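4.2 Comparison of the two hand-held grippers

We compared two versions of the hand-held gripper, which we call Lougher and Navow after the names used in our workshop. Both have the same handle and the same opening width, and they differ in the shape of the finger pads. The pads of Lougher are flat, while those of Navow are slightly curved towards the tip. Each version was used in pairs, one gripper for each hand, and the pose was computed from the printed markers on the cubes.

The bathroom tasks were the most difficult for both versions. The operator has to work close to the rim of the basin, and the wrist often turns so far that one cube hides part of the other from the fixed camera.

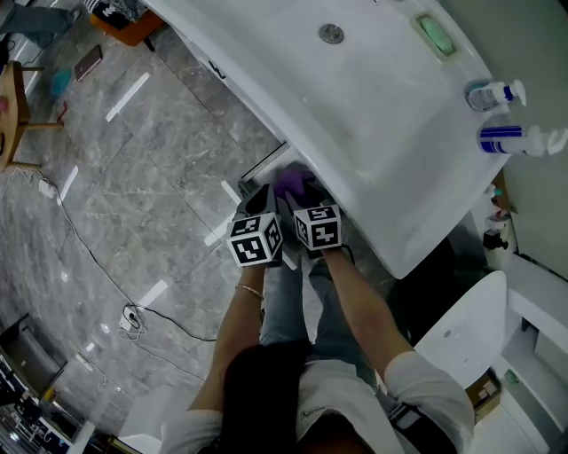
Figure 3. Bathroom task with a gripper in each hand. The purple object is held between the tips, against the underside of the basin rim.

With Lougher, soft objects slipped mainly when the two grippers pulled in different directions. With Navow this was less frequent, but the operators needed more time to pick up thin cloth from a flat surface. Erlinda Villanueva repeated the whole set in June with new pads and obtained the same order of results, so we do not think that wear of the rubber explains the difference.

Loss of tracking was similar for the two versions. It lasted longest when both cubes were turned towards the basin, and in these cases we removed the trial from the comparison of completion times in Section 4.3.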